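Who Answers the Question in Channel Four? Chat Habits on a Remote Software Team
Project report, Software Teams and Process
Raphaël Pruvost and Gudrun Brandes

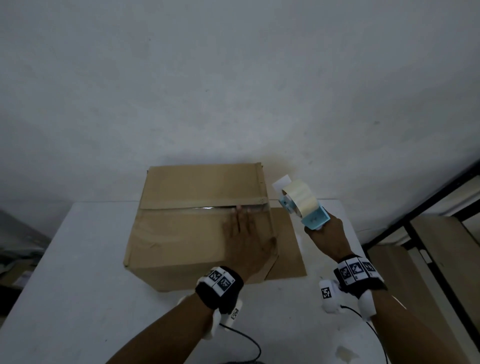 Does moving a team's questions into a public chat channel get them answered faster?
Only when the question names a person; a question put to the whole channel waited longer than a private message did.

Our data came from Stetham, a small firm that makes scheduling software and whose 12 developers work from home. Elias Rizk, the team lead, gave us one June's worth of chat, 2,471 messages with the names removed. He left in the jokes. We wish he had not.

We sorted out the messages that asked for help and noted how long each one sat before a useful reply. "Useful" caused the only real argument of the project. Gudrun wanted to count a thumbs-up. Raphaël has received a thumbs-up in answer to "which server?" and did not.

Private messages were answered while the asker still remembered asking. Open questions did worse, and those beginning "Quick question for anyone" did worst of all. They were rarely quick. Five of them were eventually answered by the person who had posted them, one with visible pride.

The team also has a rule that decisions go in the wiki. We found the rule in the wiki. Most of the decisions were in chat, under a thread about lunch.

Limits: one team, one month, and a release in the middle of it, during which everyone typed in capitals. We could not see phone calls, where we suspect the shouting was done.

If we did this again, we would ask for a second team and agree on the thumbs-up before coding 700 messages two different ways. The coding sheet is in Appendix B. Appendix A was merged into it the night before the deadline.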